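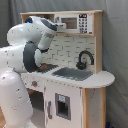 The upper shelf of the toy kitchen, with the microwave and its keypad.

Hikik Play Kitchen set

This folder holds pictures of a toy play kitchen and its fittings, with short notes on what each part is called. The notes are meant for anyone labelling the pictures, so that a shelf is always a shelf and a knob is always a knob. There are 272 pictures in this release, kept in 15 folders. Last updated 2nd December.

What is in the set

The kitchen has a light wood frame with white panels. Use these names and no others:

cubby - the open space on the upper shelf
microwave - the white toy one, door and keypad together
backsplash - the panel between the shelf and the worktop
hood, hob, pot, tap, sink
oven door - the part that swings down
knob - any control that looks made for turning

The word "cupboard" was used in version 1 for the cubby. Please don't use it now. Old labels were changed over, but a few may have slipped through in the Briltum folder.

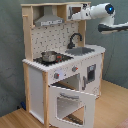

Doors are labelled open or closed. If a door is only part of the way down, label it open and put "part" in the notes column. The pot is labelled by where it rests: hob, sink, worktop, oven or floor. If it is on the hob, don't add worktop as well.

Files

labels.csv - one row per picture
names.txt - the list above
changes.txt - what changed between versions 1 and 2

Known problems

The writing on the microwave display is often too blurred to read, so leave that column blank. In 6 pictures the oven rack has no label at all. These will be put right in the next release.

Use

Free for teaching and research. Please credit the Hikik Play Kitchen set and give the version number.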